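About Velar

Velar looks after paved outdoor areas for schools, offices and apartment buildings. Tumaini Lema started the company 13 years ago with one truck and a rented saw, and the office is still on the Hedholm side of town.

Most of our work is concrete: big slabs, long joints, and the spaces where people walk and park. We reseal joints, lift slabs that have settled and clean off stains. Our smallest regular job is a 500 square foot courtyard. We also lay out parking for scooters, which needs less room than most owners expect – a single row along a building is often enough.
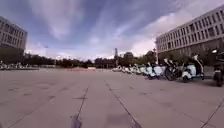

Routine visits run from spring until December. Between visits, clients can call the office and talk to the person who does their site. Quotes are free for any plaza or yard up to 3000 square feet, and larger sites are priced after a walk-through.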